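4. What people mean when they say "marble"

4.1 How I got into this

I went to Cudville to study color words. That was the plan in the grant, and it's the plan I described back in Section 1, and for the first few weeks I stuck to it. I sat in people's kitchens and asked them to tell me the color of their walls, their curtains, their cups, and so on. What kept happening was that I'd ask for the color of a countertop and get "marble." I'd write it down, ask again, and get "well, marble." After the tenth or eleventh time I quit treating it as a failed answer and started a new page in the notebook.

So this section is about that one word. It's a noun for a rock, everybody agrees on that much, and I'll call that the stone sense. Then there's the look sense, where "marble" means a pale ground with cloudy or streaky markings, whatever the thing is made of. Notebook covers can be marble in the look sense. So can cakes and cats. Dictionaries list both and usually put the stone first, and I had always taken that order for granted (I grew up with a marble windowsill, which may have something to do with it).

My question here is pretty small. When a speaker in Cudville says "marble" about something in a room, which sense do they have in mind, and do they know?

4.2 The material

I used two sources. The first is a pile of 2,000 short texts: rental listings, moving-sale notices, and postings from the Cudville swap board, all dated before January 1, 2020. I pulled every text with "marble" or "marbled" in it and then drew 100 of those at random for close reading. The second source is a set of 50 recorded conversations in homes and shops. Prasanna Siddiqui did the recording on most of the shop visits and transcribed them too, with far more patience for overlapping talk than I have.

In the homes I used the same loose script each time. I asked the person to tell me what was in the room as if they were talking to a friend on the phone. I didn't say the word "marble" myself until they had, and if they never did, I never did. Then I'd follow up with "what kind?" and let them run.

I should say something about "what kind?" I picked it for being vague. If you ask "is it real?" you have already told the person there's a fake kind to worry about, and they'll get careful on you. I made that mistake in the December pilot, and those recordings are mostly people apologizing for their bathrooms. They're left out of everything below.

4.3 Listings

The listings turned out to be the easy part. Sellers and landlords say "marble" a lot, and they say it early. It shows up in the first line, next to the number of bedrooms, much more often than "wood" or "carpet" does. When a writer wants to commit to the stone, they tend to add something: "solid marble," "genuine marble," "marble slab." When they want to back off a little, they add something else: "marble style," "marble effect," "marbled." In between there's a large gray area of plain "marble," with no helper word of any sort. 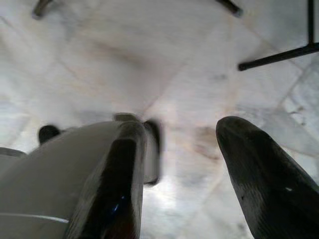 Figure 3. Pale marble tile, the usual referent of bare "marble" in the Cudville listings.

My first thought was that the gray area was just salespeople being slippery. I don't think so anymore. Compare these two, both from the swap board:

(7) Moving, must go. Marble table, one leg wobbles. You carry.

(8) Marble contact paper, most of a roll left, free.

The writer of (8) can't be trying to fool anybody. It's contact paper! No reader is going to show up expecting rock. And the writer of (7), who goes out of their way to tell you about the leg, doesn't sound like somebody shading the truth about the top. In both cases the word is doing the job a color word or a pattern word would do. You could swap in "striped" or "green" and the sentence would run the same way.

There's a grammatical clue as well. Pattern words and color words are happy to stack up in front of a noun with other looks: "pink and white checked," "gray speckled." Material words usually come last, snug against the noun: "big round oak table." In the listings "marble" turns up in both slots. I found "white marble round table," where it's sitting with the color, and I found "round white marble table," where it's sitting with the stuff. Same swap board, same year, and in neither case does anything else in the text tell you which sense is meant. I'd love to report a clean split here and I can't.

Kider's older work on fabric words predicts that a word in this spot will sooner or later pick a slot. Velvet did, more or less. Maybe marble will, but I don't see it leaning yet.

4.4 In people's kitchens

Talk is messier than listings, and more fun. People at home had no trouble at all using the word, and then a good deal of trouble when I asked "what kind?" Four sorts of reply came up over and over.

Some people answered with a color. "What kind?" "Oh, the pink kind." For these speakers I think the look sense is simply the main one, and the follow-up sounded to them like a request for a shade.

Others answered with a place or a store. "It's from Plevico" was a common one, Plevico being the home goods outlet on the edge of town, and it was offered to me as though it settled the matter. I did go to Plevico. The signs in there say "marble" over plates, over trays, over shower curtains, and over a stack of gift boxes. If you did your household shopping in that building, you would have a hard time learning the stone sense at all.

A third group laughed. The laugh usually came with "you know, marble marble" or "not marble marble," and I was delighted to have it on tape, that doubling being a well-known way for English speakers to point at the core meaning of a word. (Salad salad is the green one, the one without tuna in it.) What's nice is that every single doubled "marble marble" in my recordings means the stone. Even speakers who use the look sense all day long go back to the rock when they double.
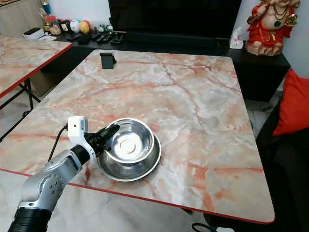 Figure 4. Pink-and-white marble-pattern tabletop with two stacked stainless steel bowls.

The last group knocked on it. I mean that literally. They reached over and rapped the surface with a knuckle and listened, and then gave me a verdict, and a couple of them changed the verdict after a second knock. I hadn't thought to code for knocking and had to go back through the audio for it. Siddiqui had been marking the knocks in the transcripts from the start, with a little symbol of her own, and I had taken it for a typo.

Tabletops like the one in Figure 4 got some of the longest answers. Pink seems to unsettle people. White with gray streaks gets a quick "marble" from nearly everyone, and so does black with white. With pink, the speakers slowed down, and I got "marble, sort of," "a marbly pink," and from one man a long story about his aunt's bathroom that took up most of 28 minutes. I don't have enough pink cases to build anything on, so take this as a hunch. It does fit with the idea that the look sense has its own core, a pale one with gray in it, and that pink sits toward the outside.

4.5 Children

I only talked to kids when they were already in the room and a parent said it was fine, so there isn't much here. The younger ones used "marble" for the little glass balls and for nothing else. One girl told me very firmly that the counter couldn't be marble because it wasn't round. Her brother, a few years older, said it was marble "because of the lines." Mfaume reports the same two steps for kids in a much larger group, with the pattern coming in well before the rock. If that holds up, then for a lot of people the stone is the third meaning they learn, and the dictionary order is just the order the word's history happened in.

4.6 Some loose ends

I've leaned on one town with one big store in it. Plevico has to be shaping what I heard, and I would like to run the same script somewhere with a quarry nearby, where I'd bet the knocking starts earlier and the laughing stops.

I also left "granite" alone, and readers of an early draft have complained about that. People in Cudville do say "granite" for speckled things, but they hedge it more, and I never once recorded a "granite granite." Section 5 takes up "wood," where the doubling comes back in force.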